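Benditz Street Community Choir
Minutes of the general meeting, Wednesday, 7 pm, upstairs hall

In the chair: Amparo Rivadeneyra
Minutes: Eliécer Usuga
Apologies were received by email and are on the sign-in sheet.

1. Minutes of the last meeting
Accepted with one correction. The encore in the spring concert was in E flat, and the altos would like that on the record.

2. Spring concert
Amparo opened by saying it was the best singing she has heard from this choir, and there was loud agreement from the back row. We sold 200 tickets, our first full house! The Zundance set went over wonderfully, especially the slow middle song, which we very nearly dropped in rehearsal. Several people asked at the door whether we would be recording it. General feeling that we should, if a decent room can be found.
The tenors want it noted that they came in on time. Noted with pleasure.

3. Winter program
Eliécer handed out the draft list. The centrepiece will be the Duan song cycle in four parts, sung without piano except for the third. Discussion about whether it is too hard for newer members. It was agreed that it is hard, and that we want to do it anyway. Sectional rehearsals start the week after next, sopranos and altos in the hall, tenors and basses in the downstairs room.
A medley for the audience to join in on was proposed and met with great enthusiasm. Suggestions to Eliécer by the end of July, please, with the key you have in mind if you know it.
Moved that the draft program be adopted with the medley added. Carried.

4. Sheet music
We have 54 copies of the Duan, enough for everyone to have their own. Please write in pencil only. Old folders are still coming back with other people's breath marks in them, and some of last year's Flarnano arrangements are missing page six. If you have a stray page six at home, we would love to see it again.

5. Money
The balance after hall hire is healthy. Moved that $1000 be put toward a second-hand digital piano with weighted keys, and that Amparo and one of the basses go and try some out. Carried, with applause. The old keyboard will be offered to members first. Its lowest D still sticks.
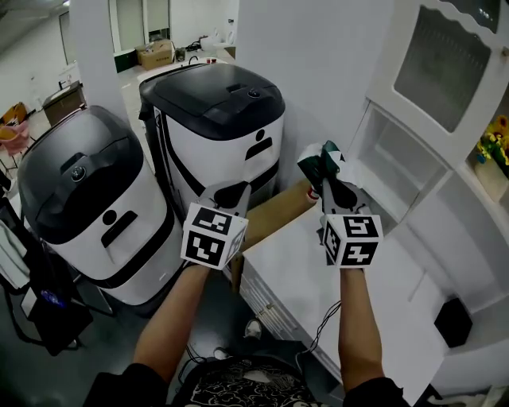
6. Uniforms
Long and cheerful discussion of what to wear in winter. The choir has worn plain black since it began, and a good number of us are ready for some colour. Dark green scarves were suggested, then dark green and white, and the cloth held up over the white counter has those two colours together, though crumpled. Others would be happy to stay in black if patterns were allowed, and the black shirt with the ornate white pattern was mentioned as about the right amount of fancy. Left open. Bring a favourite to the next rehearsal and we will line up under the stage lights and have a look - the sopranos have offered to judge.

7. Other business
Warm-ups will now start at 6:45 sharp. Late arrivals are welcome to hum in from the stairs.
Car pooling for the regional singing day: the list is on the noticeboard, and two more drivers are needed.
A big thank you to everyone who brought baking. The lemon slice recipe will go out with these minutes.

Meeting closed at 8:35 pm, followed by a run-through of the first Duan song, which already sounds lovely.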